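Sayegh Library to Extend Evening Hours in October

ADUM – The Sayegh Library will stay open until 10 p.m. on weekdays beginning in October, under an agreement with the Carnik Foundation. The grant covers staffing for 18 months and adds two study rooms on the second floor.

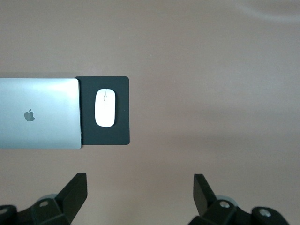
Who may use the library in the evening? Any resident of Adum with a current library card.

Room reservations open Friday at 9 a.m. at the front desk.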